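Ernari House Residents' Association
Minutes of the May meeting, held in the shared kitchen at 6:30 p.m.

Present: Margaux Rey (chair), Sylvain Bailly, Corentin Pons, Quentin Pichon (minutes)
Apologies: Darragh Lenihan

1. Minutes of the previous meeting
Approved with one correction – the cost of the replacement hinge was $24.

2. Kitchen waste
Ms. Rey reminded members that the small round table is to be cleared after each use. Cans and cups left on the gingham cloth have been raised by residents twice since the last meeting. Mr. Pons asked that wrappers go directly into the blue bin and that drink cans be kept apart for recycling. 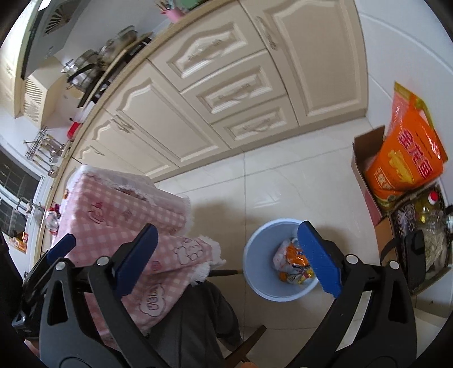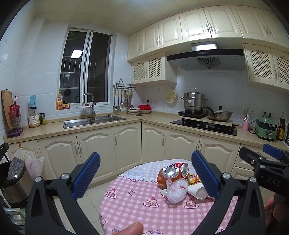 Item 2: the shared kitchen, with the gingham tablecloth in use.

Mr. Bailly proposed that the bin be emptied every evening by the last person to cook. Agreed, three in favor and one abstention. Mr. Pichon will post the rule by the door.

3. Tablecloth
The cloth will be washed every 2 weeks. Ms. Rey offered to take the first turn. The purchase of a spare was put off until the budget is settled.

4. Budget
The kitchen fund stands at $306. A payment of $54 to Masson for drain cleaning was approved.

5. Other business
Mr. Lenihan had asked in writing whether the lower cabinets could be labeled by apartment. Carried over to the next meeting.

The meeting closed at 7:20 p.m.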